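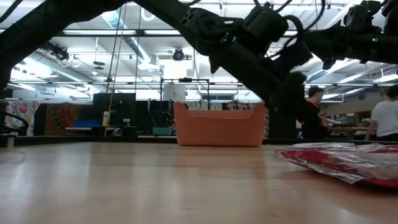 Zoklow arm kit, is it worth 2,998?

binov_276
I have the kit on trial until Sunday. The task is simple: bag into the orange basket. The arm moves well, but the crinkled film is difficult for the gripper. It missed nine times from 15.

Moreira
Then I would send it back. For this price it must take a bag.

enusness
I disagree. Mine was the same in August, softer finger pads helped a lot.

binov_276
Thank you both. Are the pads included or extra?

enusness
Extra, sadly.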